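Worth adding a day in Horngate on a work trip?

I am in Horngate for work in September and my last meeting ends at 15:00. Is it worth to stay one more night, or is it only offices and roads?

Sharifi

Stay. I expected nothing and walked 6 miles by the reservoir – very quiet, with herons. Bus 29 goes there from the station. 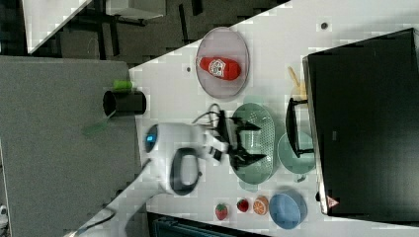 Green colander, plates and ketchup on a white table.

The path is muddy after rain, so do not bring only your office shoes.

Datov

It depends what you like. The museum closes at five.

Lustetti

I was bored, but it was winter.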